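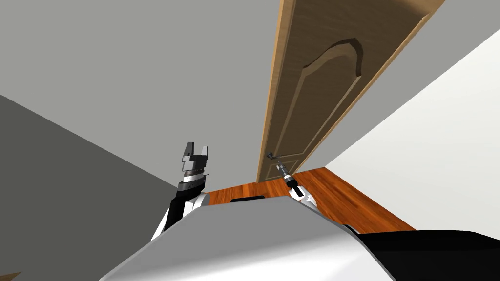 After three weeks of evenings the door simulation is running on my old desktop, and I want to write down how I came here before I forget the details.

For those who are new to this blog: I am building a two-armed robot at the shared workshop in Illdale. The real machine has one finished arm, one arm in pieces, and a body which is still mostly a drawing. It will take me until August at least to have both arms on it. So I decided to learn to open doors in the simulator first, where I can break everything and pay nothing.

I started with the door because of Parisa Bakhtiari. She has the bench next to mine and she asked me what the robot will do when it is finished. I said that it will bring me the small parts from the storage room. She asked, "And who opens the storage room?" I had no answer to this, so I went home and began to model a door.

The door I use now is the third one. The first was a gray box with a hinge, and the robot opened it on the second day, but I think this was only because the handle was as big as a loaf of bread. The second had correct sizes but no latch. For the third I took a free model of a paneled wooden door with an arch on the upper panel, and I put a small lever handle on it. It is much nicer than the real storage room door, which is painted metal and has a dent.

The view I work with is from the robot's head, looking down past its own shoulders. I had to get used to it. The door becomes very narrow at the foot, and the left arm looks much bigger than the right one, which is a little strange in the beginning. My friend Farzad Rezaei told me to use a nice camera from the side. I do have such a camera for checking collisions, but the robot will never have it, so I try to solve the problem with what it will really see. When the right gripper is near the lever, I have only a few pixels to decide if the fingers are on the correct side of it.

Most of my time went to the handle. I will explain the steps in my current script, maybe it helps somebody.

First the right arm goes to a point in front of the lever and stops. Then it moves slowly until the fingers are close to the end of the lever. Then it pushes down, and only after the latch is free it begins to pull. The left arm stays up with the gripper open during all this. Later it should hold the edge of the door when there is a gap, but for now I only want it to be out of the way.

In the beginning I let the gripper close on the lever like a hand. This was a mistake. When the lever turns, the wrist must turn with it exactly, and with a small error the forces become very big and the whole arm starts to shake. Now I do not close the fingers so strongly, I hook them and let them slide a little. Elaheh Heydari suggested this on the workshop mailing list and she was right. Thank you, Elaheh!

The numbers, for people who like numbers. I ran 566 attempts with the handle position changed a little each time. In my best group of 11 the lever went down completely in 10 of them, but please do not be impressed, in that group I had made the changes very small. With bigger changes it fails often, and the typical failure is that the fingers pass under the lever and push against nothing. I must improve how it finds the handle height.

There is also a problem with friction which I do not understand. If I set the friction of the fingertips to the value I measured on my rubber pads, the lever sometimes jumps. If I set it lower, everything is smooth but I do not believe it. Abbas Shirazi thinks the time step is too long. I made it 3 times shorter and the jumping is less, but now one attempt takes so long that I can cook dinner — and I did, twice.

The floor, by the way, is a shiny reddish wood only because it came with the room model. I spent one whole evening trying to make it look like our concrete floor and then I put it back. It costs nothing and I like the color.

Next I want to do the pulling part properly. The base has to move backward while the arm keeps the handle, and at the moment I move them one after the other, which looks like a very tired person. I also ordered bearings for the second real arm from a small shop in Cundville. They sent me the wrong size, so I have to drive there and exchange them.

If somebody has experience with contact settings for thin fingers, please write to me in the comments. I can send my configuration file, but the comments in it are half in Persian.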